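3 November 2023
Workshop notebook, Cordeiro bench

Basket day! I have been looking forward to this one since we cleared the shelf back in February, and it did not disappoint. The question is still the dull-sounding one from the last entry: what do we carry small gear in between the store room and the demo floor? Cardboard boxes go soft, the big Modon totes need two hands and block your view of your own feet, and the canvas bags let everything slide into one heap at the bottom. So, shopping baskets. Plain ones, with a folding handle, the kind you pick up without thinking on the way to buy milk.

Why I like them so much already: the slots in the floor. Dust and bits of clipped cable tie drop straight through, and you can see from underneath if something small has gone missing. The handle folds right down out of the way too, so a keyboard can go in without any wrestling.

Weighed things before we went out on the floor. Basket on its own, no load, handle folded: 290 g less than the Drerkis crate we had been using, and you notice it by the second trip. Put in the keyboard, then the keyboard plus a bag of adapters. With the adapters in, the load sits low and hardly shifts at all. Lovely. With the keyboard alone it slides to one end if you carry by the handle, so a folded cloth underneath is the next thing to try.

Floor time at the Brustel hall:

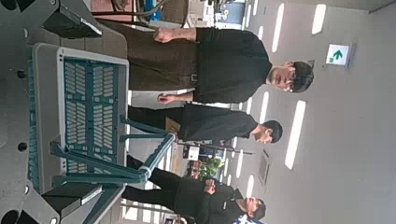 Keyboard in the teal carrier in the second one.

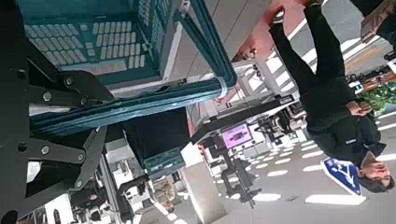
A note came back by lunchtime, from the evening crew, that the baskets are fine for keyboards and mice but that anyone putting loose screws in one deserves what they get, and could we please keep a lidded tub for hardware. Fair point, and I had tested exactly that: M3 screws go through the slots in the floor almost at once, M5 mostly stay. The same note asked whether the handle would stand up to a full day of being grabbed at odd angles. I don't know yet. I did 145 lifts by hand at the bench with a bag of sand in the bottom and the hinge feels as tight as when I started, so I'm hopeful, but a bench is a kinder place than a show floor.

More measurements, for whoever picks this up:

Inside width at the floor of the spare basket, 249 mm. A compact keyboard lies flat with room to get your fingers under it. A full-size one has to go in at a slant.

Stacking: 2 nest beautifully with the handles down. With one handle up the top one rocks.

Label: paper tape peels off the rim in an afternoon. Cloth tape holds. Color tags on the handle would be nicer still and I want to try a few.

To do: cloth liner, lidded tub for screws, ask Modon if they sell the handle as a spare. Also take the sand out of the test basket, it is leaking onto my stool.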